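29 December 2023

The flower table is back at Plutside for January, and I'm so pleased! Rosaura Muñoz has talked Mostico into letting us have the side room again (same corner, better heating), and there are places for up to 29 people. I popped in while things were being set out and came away wanting to fill every jug in my house. It's tulips and small blue flowers to start with, one colour of vase or another, and no rules on height – Wilmer Arboleda likes his bouquets very tall, I keep mine stubby. Bring scissors if you're fussy about them.
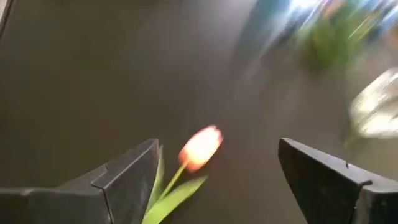
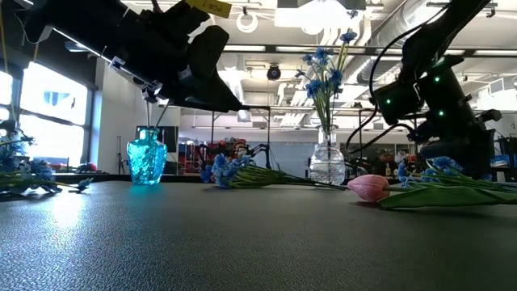
**Do I need to bring my own vase?**

There are vases to borrow on the day, but bring one if you'd like to take your arrangement home in it. Marisol Huanca has the sign-up sheet at the front desk.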